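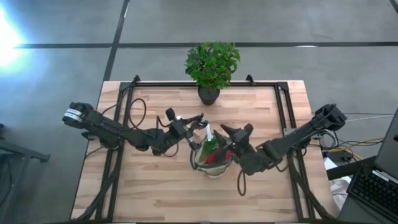 Okay, hello everybody, can you hear me in the back? Good. I've got 17 minutes and one embarrassing story, so let's go.

I work at Lavia, on the two-arm packing setup we call Kuller. Left arm, right arm, one table, and the two of them have to share whatever is in the middle. It's a lovely thing to watch when it works! I'm going to talk about the afternoon in January when it didn't.

(Next slide, the log.)

So it's run 221, a bag run, same as all the ones before it. Both grippers come in over the opening, and the left one stops dead. Joint fault. Fine, we get those, you clear it and carry on. Except the right arm didn't stop. It kept pulling for 2 seconds, with the left fingers still clamped on the fabric, and then we had a bent finger and a ripped bag and me standing there with my mouth open.

(Pause here. Let them look at the trace.)

Look at the bottom line -- that's the right arm, happily following its path. Each arm had its own fault handler. Each one did exactly what we'd told it to do. We'd just never told either of them about the other one! The stop button cuts both, and we'd tested that plenty, so I'd assumed a fault did the same. I wrote that code, by the way, so you can blame me.

(Slide: wiring, before and after.)

The fix took us a day. One shared stop line, and either arm dropping out takes the other with it. We also put a limit on pull force whenever both grippers are on the same thing, which the folks at the Larnusley site had been asking for since the summer (sorry, Larnusley).

Then we went back and faulted the left arm on purpose, 57 times, at different points in the run. Then the right arm. I'll show the ugly ones, there's a couple where the hold is slower than I'd like and we're still working on those.

(Play the clip. If it won't play, skip to the force plot and take questions.)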